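Revlow Trickle Charger, Owner's Guide
Section 4: Connecting to a stored vehicle
Revised 2023-09-26

Read this section before you unpack the clamps. The leaflet in the box says "connect and forget." Our workshop at Inddale does not agree with the second half of that, and the leaflet was written by a different department.

4.1 What the charger will and won't do

The charger holds a healthy 12-volt lead-acid battery at full charge while the car is parked for weeks. It will not bring back a battery that has been flat since January. The button marked RECOVER sends a series of pulses, and there are owners who swear by it. Győző Lakatos, who services returned units in Plastitz, has yet to be convinced. Try it once if you like. If the battery won't hold a charge overnight afterward, buy a battery.

Do not use this model on lithium starter batteries, whatever the seller told you.

4.2 Before you connect

1. Switch off the ignition, the lights and anything plugged into the accessory socket. Dash cameras are the usual culprit.
2. Find the battery. In many cars it is in the trunk or under a seat. The car's own handbook is a better guide than any video.
3. Look at the case. Stop here if it is cracked, swollen or leaking.
4. Clean the posts with a wire brush. Wear eye protection.
5. Open the garage door or a window. Charging batteries can give off hydrogen.

Caution: Do not charge a frozen battery. Let it thaw fully indoors, away from flames and heaters.

4.3 Connecting the clamps

1. Check that the charger is unplugged from the wall.
2. Attach the red clamp to the positive (+) post.
3. Attach the black clamp to a bare metal point on the engine or chassis, away from the battery and the fuel line. If the car's handbook names a charging point, use that one.
4. Tug both clamps. They should not turn.
5. Plug in the charger. The amber light comes on within 5 seconds.

Note: "Smart polarity" means the charger refuses to start if the clamps are swapped. It does not protect you if a clamp slips off and touches something it shouldn't. We asked for the wording on the carton to be changed and are still waiting.

4.4 Reading the lights

Amber, steady: charging.
Amber, blinking: battery below 20 percent. Expect a long wait.
Green, blinking: at 80 percent or more. The car will probably start, but leave it connected.
Green, steady: 100 percent, holding.
Red: fault. Unplug from the wall and repeat 4.3 from step 1.

Treat the percentages as a guess. The charger works them out from voltage, and voltage on its own is a poor witness, particularly in an old battery that has just been charged. Aitana Calvo's bench notes on the Bustamante batch show green lights on batteries that then failed a load test. If you need a real answer, have a shop load-test it.

4.5 Leaving the car connected

The advertising says you can leave the charger on all winter. You can, with these conditions:

1. Look at the lights once a week.
2. Keep the charger off the carpet and out of the engine bay. The case gets warm.
3. Route the cable where the hood or door won't pinch it.
4. If the power goes out, check the lights when it returns. Early units do not restart by themselves. Units with a gray label do.

Caution: Do not use a household extension cord that is coiled or more than one cord long.

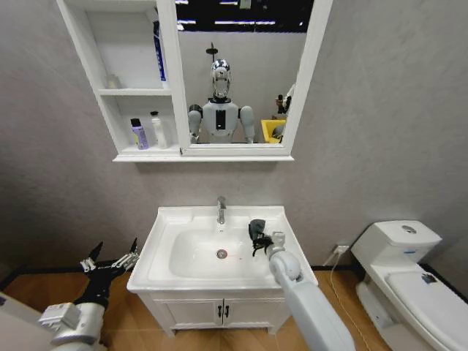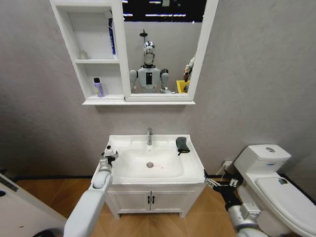
4.6 Cleaning up and storing the charger

Unplug from the wall first, then take off the black clamp, then the red. Wipe the clamps with a dry cloth and hang the charger by its loop with the cable hanging free. If you have touched the battery posts, wash your hands before you touch your face, and do it at a proper sink with soap and running water. The wipes sold for mechanics are fine for grease, but we would not trust them with acid. Keep battery cleaner, terminal spray and the rest on a shelf in the garage. They do not belong on open bathroom shelves like the ones in the cabinet shown in both pictures, among the bottles you reach for half asleep. Acid on the skin needs plenty of running water right away. Acid in the eyes needs the same, and a doctor.

4.7 If it still doesn't work

Try the charger on a battery you know is good. If the light goes green there, the charger is fine and your battery is the problem, which is how most returns end. If it stays red, write down the serial number and the color of the label and send both to Alfie Furnival at the Inddale service desk. Please don't open the case. The screws are held with thread lock and the warranty is not generous on this point.

Section 5 covers the permanent ring-terminal lead, sold separately.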